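How to Budget for a Two-Arm Tabletop Robot Setup (Without Fooling Yourself)

Posted 5 May 2020 in Equipment Planning

The arms are the easy part to price. They have a part number, a quote and a delivery date. The trouble is that most budgets I get asked to look over stop there, with a line for "accessories" at the bottom that somebody filled in by feel. Then the order arrives and the team spends the next quarter asking for more money.

What follows is the method I use for small two-arm benches, the kind that handle plates, food items and other household things on an ordinary table. It won't work as is for a fenced industrial cell. You will need a spreadsheet, a tape measure and a willingness to be rude to a sales brochure.

Step 1. Write down the task before you open a catalog

One sentence, with objects in it. "Move pastries from one plate to another" is a task. "Flexible dual-arm manipulation" is a slogan, and you can't size a gripper from it.

Under the sentence, list the objects you plan to handle and measure three things for each: the widest point, the narrowest point and the weight. If your list has soft things and hard things on it, mark which is which. If the objects will sit on a plate with a rim, measure the rim height too. I have read two proposals this year where the gripper fingers were too thick to get between the object and the rim, and in both cases the gripper was chosen first and the plates later.

Step 2. Decide what you are willing to do badly

Every vendor will tell you the arms can do everything on your list. Ask which item on the list they would drop. If they can't name one, they haven't read it.

I split the list into "must work," "nice if it works" and "we are kidding ourselves." Only the first group gets to drive the budget. People hate this step, and they skip it, and then they buy a payload they never use.

Step 3. Lay out the table at full size

Use masking tape on a real table. Mark the two arm bases, the working area, and a strip for anything that will stand at the back. Then put your objects down and swing a broom handle through the reach given on the data sheet. Published reach is normally measured with the arm stretched out straight, and a straight arm is no good for picking up anything delicate. I plan on using the inner two thirds and treat the rest as a bonus.

Pay attention to where the arms come in. Arms that enter from the upper corners leave the tabletop clear for the work, but now you need something overhead or at the sides to hold them, and that something has to be stiff. It costs money and it is almost never in the arm quote.

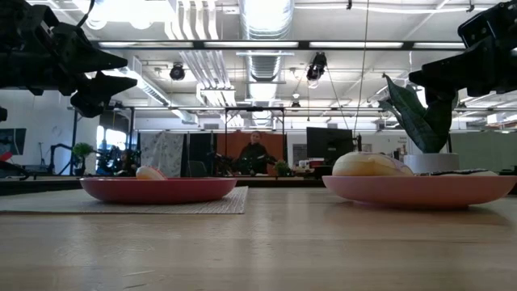
Reading time: 7 minutes

Two plates, a couple of food-like items and a placemat on a wooden table. The props are the cheapest thing on the budget by a wide margin, and they still need a line of their own. They get chipped, lost and swapped for a different size, and a change of plate can mean a change of plan. A plate on a low foot is not the same height as one lying flat on a placemat, so write both heights down. Buy spares of whatever you settle on, on the same day, from the same shelf.

The potted plant with the broad leaves is worth a thought too. An arm right over leaves like that has something to bump into. If your finished system is meant to live with clutter, buy the clutter early and leave it in. If it isn't, clear the table and save yourself the arguments about whose fault the bump was.

Then look up. A big room with bright windows and strip lights gives you light you don't control, and a pale tabletop with reflections on it will throw it back at you. If you plan to use cameras, price blinds or a fixed lamp now. Vendors do their demos in rooms they picked.

Step 4. Build the real cost sheet

I use six headings: arms, grippers, mounting, sensing and lighting, computing, and running costs. Put every item under one of them. Anything that won't fit is either something you don't need or something you haven't understood yet.

As a worked case, take the mounting and small-parts portion of a bench I priced against three suppliers. The Lorkadden bracket kit came in at $1,555 for the pair. Toston quoted $1,514 for what looked like the same thing. That is a difference of $41, and the purchasing side went straight for Toston.

I asked for the parts lists. Toston's kit left out the cable clips, the strain relief and the adapter plates for the grippers, and those were listed separately at $206. The cheaper kit was now $1,720, or $165 more than the one it was supposed to beat. Nothing dishonest was going on. The parts were all in the catalog, on another page.

So the rule is: compare lists first and totals second. If a supplier won't send an itemized list, treat the quote as a guess.

Step 5. Price the cables

Yes, its own step. Cables run along the outside of a lot of small arms, and they loop above the joints and bend every time the arm does. They wear out. They snag. Budget for one full spare set, and ask how long it takes to change one. If the answer involves sending the arm back, you need to know that before you sign.

Figueiredo sells a sleeve kit that is supposed to fix this for good. I'm not convinced. It makes things neater, and it also makes a bad cable harder to find. Try it on one arm before you order two.

Step 6. Count the hours

Somebody will have to set the bench up, calibrate it, reset the objects between runs and wipe the crumbs off. Put those hours on the sheet at their real rate, even if the person is already on salary. Otherwise the robot looks free to run, and you will make bad choices based on that.

Jarnuvitz has a planning calculator on its site that I see pasted into proposals. It has no field for reset time at all. With that left out, the payback period comes out very short – I would expect that from a company that sells arms. Use the calculator for the power and shipping numbers if you like, and do the labor yourself.

Step 7. Rent, borrow or wait

Before buying, ask for a trial with your own objects on your own table. Not the vendor's foam cubes. A trial can take up to 2 weeks to arrange, and it is the best money you will spend, even if you pay freight both ways.

During the trial, write down:
Every time a person had to step in
Every object that couldn't be picked up
Any time the two arms got in each other's way
How long it took to get going again after a stop

If the supplier objects to you keeping that log, you have learned something for the price of freight.

Waiting is also a choice. If your budget year turns over in September, a half-funded bench bought in the spring will sit with one working arm until then. I would take a single arm with all its parts over a pair with neither finished. Lots of two-arm tasks can be tested with one arm and a clamp.

Step 8. Set the contingency, then defend it

I hold back 15 percent of the hardware total and don't assign it to anything. It will look like padding and somebody will try to cut it. Show them the $206 line from step 4 and ask how many more of those they think are hiding in the quote.

Check the warranty terms last. Look for the words "end effector" in the exclusions. Grippers take the knocks on a tabletop bench, and in most of the warranties I have read they are covered for less time than the arm they are bolted to. If that is the case with yours, add a spare pair of fingers to the sheet and send the whole thing up for approval.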